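Cahier de labo, étude Derenora (journal de craving)
23 novembre 2023
Rédigé par H. Shi, relu par D. Mao

Objet : reprise du double codage des entrées de journal, questionnaire du soir.

Point de départ. Les deux codeurs (Yufang Wei et moi) ont repris séparément les entrées du lot d'octobre avec la grille en version 2. Le code « envie » tient bien. Le code « évitement » ne tient pas. Yufang y met tout ce qui relève d'un changement de trajet, d'un appel au parrain ou d'une sortie de table avant l'apéritif. De mon côté je réservais l'appel au parrain au code « recours à un tiers ». La grille permet les deux lectures, le défaut est dans la définition.

Correction : « évitement » = la personne modifie sa situation matérielle sans contact avec autrui. Dès qu'il y a contact, « recours à un tiers », même si la personne quitte aussi les lieux. Double code autorisé uniquement si les deux actes sont datés séparément dans l'entrée. Grille passée en version 3, l'ancienne est archivée dans le dossier Imus avec la mention « ne plus utiliser ».

Entrée 94. Cas litigieux, recopié en substance : le participant écrit qu'il est resté jusqu'à la fin de la réunion sans prendre la parole, puis qu'il a gardé le jeton dans la main pendant le retour en bus. Pas d'envie déclarée. Échelle du soir laissée vide. Yufang propose « envie implicite ». Je suis contre : on code ce qui est écrit. Dehua tranche pour « rituel, sans envie déclarée ». À signaler tout de même dans les notes de terrain, la même personne saute l'échelle chaque fois qu'elle parle du jeton.

Échelle du soir. Rappel, six niveaux, libellés verbaux seulement. Hongmei Fang a vérifié l'export : les niveaux extrêmes sortent inversés quand le questionnaire est rempli hors connexion puis synchronisé. Les données brutes sur le téléphone sont correctes, l'erreur vient de la table de conversion. Ne pas corriger à la main dans le tableur. Script de reprise à écrire, test sur une copie.

Vocabulaire. Le mot « rechute » apparaît dans nos consignes alors que plusieurs participants du groupe Grincombe écrivent « reprise » ou « faux pas » et ne les emploient pas comme synonymes. Chez eux, le faux pas reste isolé et n'entraîne pas de remise à zéro du compte de jours. La reprise, oui. Fusionner les trois ferait perdre une distinction utile pour l'analyse. Décision : code commun « consommation », terme du participant conservé dans un champ libre. Jiahui Mao modifie la consigne du questionnaire, qui dira « avez-vous consommé », sans autre qualificatif.

Sommeil. Question encore ouverte. Les réveils nocturnes sont notés par certains dans la case craving, par d'autres dans la case sommeil, parfois dans les deux. En attendant, compter une seule fois l'épisode et garder l'heure la plus tôt. Voir s'il faut une case unique « nuit ». Dehua n'y est pas favorable, il craint de perdre la comparaison avec le lot précédent.

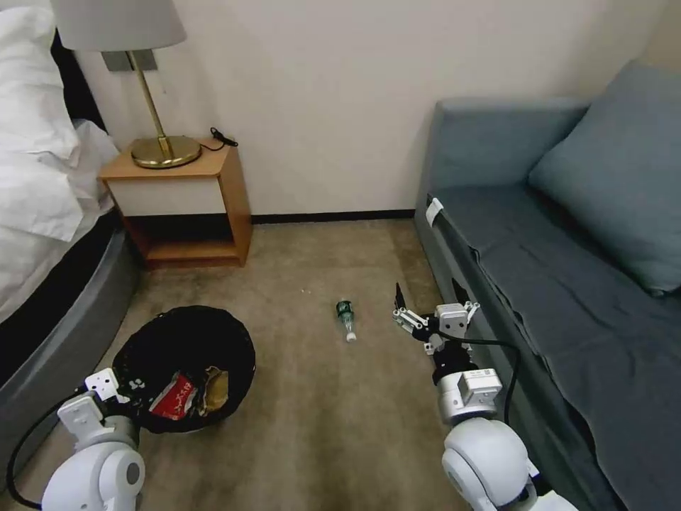
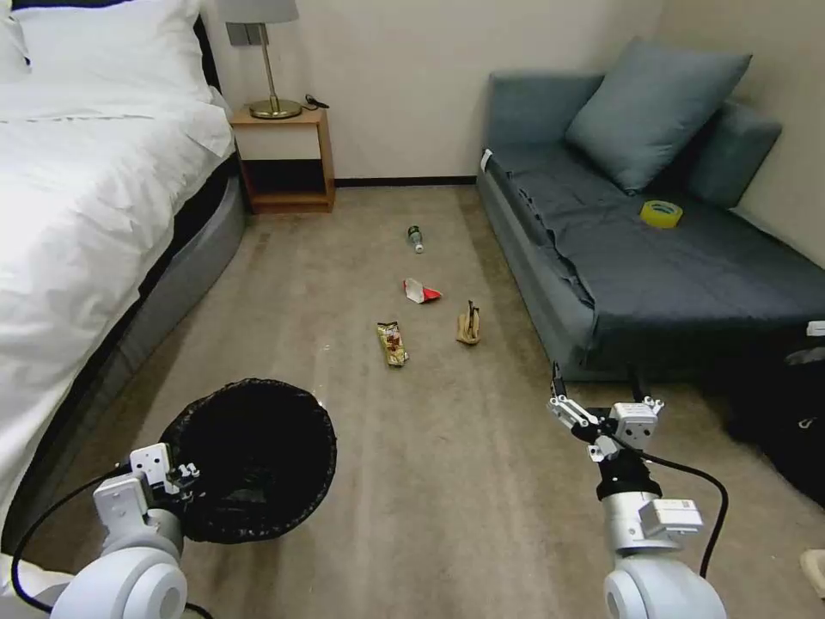
Cahier 3, p. 6

Suite. Anonymisation : les prénoms de parrains restent en clair dans plusieurs entrées, le filtre ne connaît que ceux des participants. Giáp, notamment, passe partout, sans doute à cause de l'accent. Filtre à compléter avant tout envoi hors de l'équipe.

À faire :
Script de reprise de l'échelle (Hongmei).
Nouvelle consigne, à relire à voix haute avant mise en ligne (Jiahui).
Recodage en aveugle des « évitement » avec la version 3 (Yufang, moi). Ne pas se parler des cas avant la fin.
Demander à Dehua la liste des entrées sans échelle du soir.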